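Home badminton feeder: how do I get shuttlecocks from a storage box into the machine without crushing the feathers?

Posted in Robots and Automation > Home and Shared Workshop Builds

Ionuț Filip
Joined in December

Hi all! First post, long post, sorry in advance. I'm building a shuttlecock feeder in the shared workshop at Norville and I'm having more fun with it than with anything I've made in years. The idea is simple enough: a hopper holds the birds, a small arm picks one, turns it cork first and drops it into a chute, and two spinning wheels send it over the net. The wheels work. The chute works. I stood on court last week getting fed clears by a thing I made out of drawer slides and I was grinning like a kid.

The part that doesn't work is everything before the chute. Most feeders I've read about start from tubes, where the birds are already nested and all facing the same way. Our club doesn't keep practice birds in tubes. They go into clear plastic boxes with a lid, and they get tipped out and put back every session. So I'd love for the machine to work straight from a box and to help with the putting back too, if that isn't crazy.

What I have now:

Arm: a secondhand Dondale desktop arm, small, slow, very patient
Gripper: two fingers, printed in flexible filament, opens wide enough for a cork with room to spare
Camera: one, mounted over the box, looking straight down
Budget left: 1090 lei, and I'd like to keep a bit of it for birds

With a single shuttlecock on a flat surface I can pick it up nearly every time. With a heap it goes wrong. The camera program finds a skirt, the fingers close on feathers, and either the bird spins out or I hear a little crunch that makes me feel terrible. Feathers overlap so much that I can't tell where one bird ends and the next begins. I've wrecked quite a few and the club is being nice about it, but that won't last.

So I went back to watching how people do it by hand, on our court, box on the floor, crouched down with both hands.

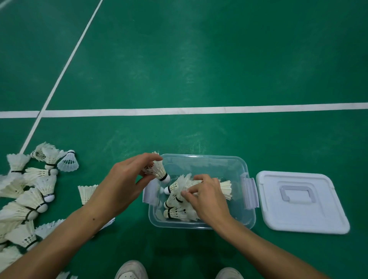
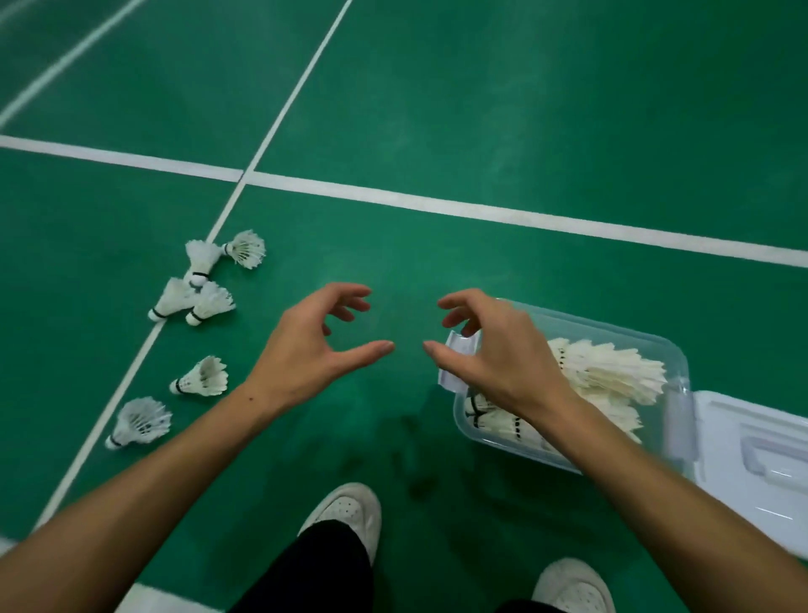
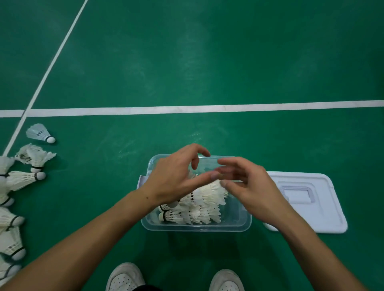 What I take from it is that two hands are a huge advantage. One can hold a bird while the other keeps the rest where they belong, and my arm has no second anything. People also change their grip all the time without thinking, and they use whatever is handy, the wall of the box included. I've been trying to solve it all with one pinch from straight above, and I'm starting to think that's my mistake.

What I'd like help with:

Should I pick by the cork or by the skirt? Cork seems obvious, but in a heap it's often buried.

Is it worth adding a second, dumber arm (or even a fixed paddle) just to hold the pile still?

Has anyone here done packing, meaning loose birds back into a box in rows? Or should I drop that and be happy with feeding?

Nylon birds too, if possible. We're mostly feather but a nylon one always sneaks in.

Any pointers welcome, including "you're doing it all wrong."

Delia Căpraru
Regular member

Oh, I love this project. My brother Laurențiu and I built something similar for our garage (ours only ever fed, it never packed), so take this as coming from one machine and a lot of swearing.

Cork, every time. The cork is round, firm and the same size from bird to bird, and it doesn't care how hard you squeeze within reason. The skirt is a different shape on every used bird. Line the fingers with thin foam and give each one a shallow curve to match the cork, so the bird lines itself up when you close.

For the buried corks: don't go after them. Look for the dark thread band near the cork. If your birds have one it's the best thing in the whole picture for a camera, dark against white, and you don't have to understand the feathers at all. Find a band with a bit of cork showing beside it, rank the ones you find by how much cork is clear, and go for the best. If there isn't a good one, stir the pile and look again. We stirred with a bent piece of foam pipe cover on a hobby servo. It was ugly and it changed everything for us.

That's my answer on the second arm as well. Go for the dumb paddle first! A real second arm means two things that can hit each other and twice the wiring. A paddle that pushes the heap gently toward one wall gives you most of what your right hand does, for the price of a servo.

A few smaller things we found:

Spread them out if you can. A wide shallow tray under the camera beats a deep box by miles. Tip the box into the tray by hand and let the arm work from there.

Put something plain and dark under the birds. We used green felt, then found that court lines on the floor were fooling the camera when we tested at the hall (white line, white cork, very confused robot). Back in the tray the problem went away.

Light from the side. With the lamp straight above we had glare on everything clear and shiny, the box rim worst of all.

Slow down for the last bit of the approach. Ours came in fast and batted the bird away before the fingers closed.

On nylon: the cork grip works the same. The skirt is slippery, so if you're only holding the cork you won't notice much difference.

Please post a video when it's running. I want to see the drawer slides.

Lucian Toma

just use tubes

Barrett Hutchins
Regular member

Agree with nearly everything Delia wrote, so I'll stick to the packing question.

I've had a go at it, with a Primis controller and a homemade gantry at our workshop on Ardeleanu, and I'd say do it, but as a second stage and with a much easier goal than you have in mind. Don't aim for neat rows on day one. Get one bird off a tray and laid on its side in an empty box, cork toward the same wall each time. Then do two side by side. The first row is quite forgiving. The second is where you'll learn things, as the new skirt has to slide over the old ones and it will catch if it comes straight down. Bring it in at a shallow angle, moving cork first, and let go a touch early. Mine dropped each bird the last little bit and that was kinder to the feathers than pressing.

Also fix the box down. I lost a whole evening to a box that crept across the bench a hair at a time until every position in my program was wrong. Two strips of wood and a clamp sorted it. Keep the lid well out of reach of the arm too, and if your box has latches that flip outward, check them against the arm's path before you run anything at speed. I have a snapped one in a drawer.

One idea on your gripper. If you can add a wrist that tilts, even a cheap servo with up to 90 degrees of travel, get that before you spend on a better camera. Straight down is the hardest way into a heap. Coming in from the side you can slip one finger under a cork, and a lot of those buried ones are suddenly fair game.

And practice on dead birds! Ask the club for the ones headed for the trash. They're worse than the good ones in every way, so if the arm can handle those it'll handle anything.

Ionuț Filip

Wow, thank you. The band idea is so simple and I've been staring at those bands for weeks. Ordering a servo for the paddle and one for the wrist tonight, and I've got a baking tray that's about to become robot equipment. Lucian, I hear you, but where's the fun in that.

Delia, was the pipe cover the gray foam kind with the slit down the side? I have 5 lengths of that left over from the workshop sink.

Delia Căpraru

Yes, the gray one. Cut it longer than you think you need, ours wore down at the tip and we had to keep sliding it forward.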